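Subject: Re: [madigan-share] base cabinet under the counter, what goes where

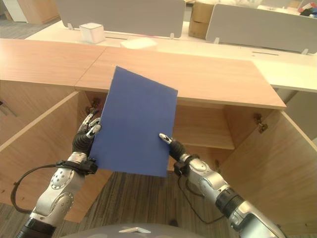
OK so before anybody else moves stuff, can we please settle this one cabinet. I've got maybe ten minutes before I have to leave so excuse the typing.

Éabha Nic Giolla wrote:
> Hi all,
>
> I went to get the blue folders out of the cabinet under the counter
> and had to take out half the shelf to reach them. Then somebody's
> extension cord came with it. Could we decide what the cabinet is
> for? I thought we agreed in August it was paper and flat things
> only, but now there's tea in there, and the Mellel binders, and a
> bag of bags.
>
> Also, am I right that it has no back at the bottom? I pushed a
> folder in standing up and it went straight through and I had to
> fish it out from behind.
>
> I don't mind doing the sorting if someone tells me the plan.
>
> Éabha

Yes, you're right, no back panel below the shelf. You can see the striped carpet right through it. Been that way since we got it off the Preltance people, they must of cut it out for pipes or something. So anything thin that stands on the bottom will slide out the back sooner or later. I lost a whole pad of graph paper that way. Found it when we moved the counter.

So, plan. Shout if you hate it.

Shelf: flat things lying down. Blue boards and folders, the big envelopes, card stock. Flat, in one stack, biggest at the bottom. Not standing up, there isn't the height for the big blue ones anyway, they catch on the edge of the countertop on the way in and that's how the corners get chewed. Tip them and go in low, one side first. Both doors all the way open or you'll scrape the hinge. The one high up on the inside of the right door is the one that gets everybody.

Bottom: heavy stuff that won't wander. The paper boxes, the Sindance catalogs (do we still need these? 17 of them, I'd keep two), the old hole punch. Push the paper boxes to the back and they make a sort of wall, which fixes the falling through problem without anyone having to buy wood.

Not in there at all: tea, cords, bags, anybody's lunch. Tea goes back to the shelf by the sink. Cords go in the drawer. Bag of bags, whoever owns it, it's on the chair by the door and leaves with the trash if it's still there when I get back.

Mellel binders, I don't know. Seven of them and nobody has opened one this year that I know of. They're too fat for the shelf if the folders are in there too. Could they live upstairs with the rest of the 573 boxes? (573 is the number on the label, not how many, before I get the same email as last time.) Éabha if you want to take those up I'll hold the door.

On the backing, Éabha asked me separately if we could just put a panel in. Sure, it's a piece of thin board and a few screws. But the opening isn't square, I measured it once and left to right was fine and top to bottom was off by enough to be anoying. So it'd need to be cut to fit. If someone has a saw and a free afternoon, great. Till then, paper boxes.

Oh and labels. Please write on the spine edge of the folders and not on the front. Lying in a stack you can't read the front. Pencil or a sticker, I don't care, just so we don't pull all of them out for one sheet. There's a roll of 400 stickers in the top drawer, nobody's going to run us out.

Doors: close them when you're done! Both. They swing out wide and the left one has a thick edge on it, my shin can tell you all about it.

I think that's everything. If no one objects by tonight Éabha go ahead and sort it that way, and thank you, really. I can do the bottom half tomorrow morning before nine if you'd rather leave the heavy boxes for me.

Got to run

--
madigan-share mailing list
To leave the list, send a message with "unsubscribe" in the subject line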